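**Dishcloth** (also *dishrag*, *wash rag*, or *kitchen cloth*) is a small piece of absorbent fabric used for washing dishes, wiping counters, and cleaning up spills. It is usually square and is used damp. It differs from the dish towel, a larger and flatter cloth that is kept dry for drying plates and glasses.

## Materials

Most dishcloths are made of cotton, either woven or knitted. Cotton takes up water quickly and can be washed in hot water. Linen dries faster but feels stiff when new. Blends with polyester hold their shape longer and absorb less. Microfiber cloths are made from very fine synthetic strands and are often sold for glass and polished surfaces.

Cellulose cloths, sometimes called sponge cloths, are a separate type. They are hard when dry and soften in water.

## Weave and texture

A textured surface gives a cloth more area to hold water and helps it lift dried food. Common textures are:

- **Terry**, with small loops on one or both sides
- **Waffle**, with raised squares and sunken centers
- **Huck**, with short floating threads on a plain ground
- **Garter knit**, with ridges running across the cloth, typical of homemade cloths

Loops can catch on forks and rough pan edges. Waffle cloths shrink more than plain ones in the first wash, and makers often cut them oversize to allow for it.

The Cavach cloth, a heavy waffle type, was sold in packs of 3 by the Zarei mill at Cakurberg. The mill's pattern book lists it as number 3177, in white, gray, and brown. A lighter version, the Niro, had the same border and was discontinued after one season. The two can be told apart by the hem, which is double-stitched on the Cavach only.

## Color

White cloths can be bleached and show when they need washing. Gray and other mid-tones hide tea and sauce stains. Some households keep one color for dishes and another for floors.

## Folding and handling

A cloth is commonly folded in quarters for wiping, then turned to a clean face as each one gets dirty. For storage, it is laid flat, smoothed from the middle, and folded edge to edge. Lifting by a corner opens out a crumpled cloth, though thick fabric may need a second corner held before it will hang square. 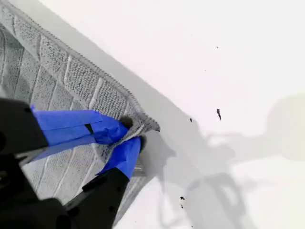

*Gray textured cloth pinched at the corner on a white surface.*

Folded cloths are stacked in a drawer or stood on edge in a basket. Rolled cloths take up less depth but are harder to keep in order.

## Care

Dishcloths stay damp between uses and can carry bacteria. They should be wrung out, hung open to dry, and changed often. Cotton cloths are washed hot and dried fully. Fabric softener leaves a coating that reduces absorbency, and it is usually left out. Worn cloths are often kept as cleaning rags for the garage or garden.

## See also

- Dish towel
- Washcloth
- Terry cloth
- Waffle weave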